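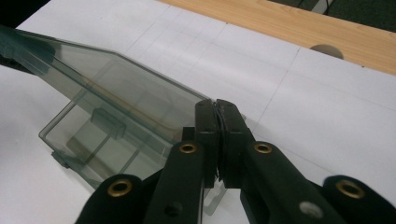

Lid pinched at the rim, lid raised. Tinted box, Idton bench.

Ticket 2171 – hand-held gripper, lid task, slipping
Status: open
Opened: September 7, 2023
Site: Idton, bench 5
Unit: Wosell hand-held, black fingers

Problem: fingers lose the lid partway through opening. Closes fine, lifts fine, then lid drops back on the box. 13 drops out of 18 tries this morning. Same box every time. Thicker stuff no trouble.

Tried so far:
– wiped both pads with alcohol, no change
– moved pinch point closer to the corner, worse
– slower lift. Helped a bit, then didnt
– restarted Melter, checked the width reading. Reads fully closed when the lid is in there, so it can't tell plastic from no plastic

Checked the pivots by hand. Right side has some play in it, left is tight. Screw on right arm took a quarter turn. Ran 5 more after that, two drops. Better but not fixed.

Safety: on one drop the lid snapped down with a thumb on the rim. No cut. Off hand stays away from the box until this is closed pls.

Update, after lunch: asked Öberg for a spare pair of pads, they want the unit serial first. Sent. Also asked if zero can be reset in Melter without a full recalibration, last one in May took all afternoon.

Morning runs marked bad, do not use them for trainign. Leaving the unit on the bench, tagged. Next: swap pads, redo zero, rerun the 18.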